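Rule Five

Ten to six and Herman still had the logbook open on the dryer. No dryer, really. A shelf they called the dryer.

"Read it back," he said.

Anisa read it. Rule 1, one person on the stop button, hand free. Rule 2, pockets checked before the arms go live. Rule 3, one garment at a time. Rule 4, nobody leans in. Rule 5, if you're not sure, you stop, and you write down that you stopped.

"Everybody skips five," she said.

"Drekell didn't."

Drekell was the last contractor. Drekell had filled 1,843 lines in the log and then lost the job to Grorano, who were faster and wrote almost nothing. Herman kept both books. He'd read them on the bus, one on each knee, and teh thin one scared him.

Syahrul came in with his coat half off. Late again. "Are we live?"

"Pockets," said Anisa.

"Did them."

"Did the denim?"

A pause. Long one. 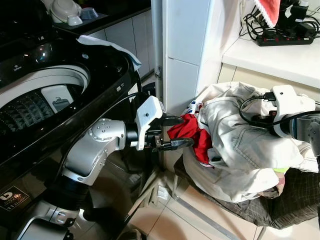
What does the operator do if a pocket check was missed and the arms are already moving?

Press stop, wait until both arms are still, then check the pockets by hand and log it before starting again.

That was how Herman had typed it, back in December, for the training sheet. Syahrul knew it by heart. Knowing it was the easy part. He looked at the clock, looked at Anisa. Her thumb was already on the button.

Click.

Quiet. The fans wound down.

"Count of 2," she said. "One. Two. Okay, go."

He went through the jacket. Chest pocket, sides, the inside one. A bus ticket. Half a mint. A wood screw as long as his finger, God knows.

"That would've been a drum," Herman said. Not angry. Worse.

"I thought I did it."

"So write that."

Syahrul took the pen. Wrote the time, wrote stopped, wrote pocket check missed, mine. His handwriting was terrible when he was embarassed. Under cause he put hurry, crossed it out, put it back.

"Do they fire people for these?" he asked.

"For the empty pages, if it was up to me." Herman turned the book around and initialed it. "Anisa, restart when you're happy."

She checked his hands were clear. Checked again. Then the sleeves.

"Live," she said.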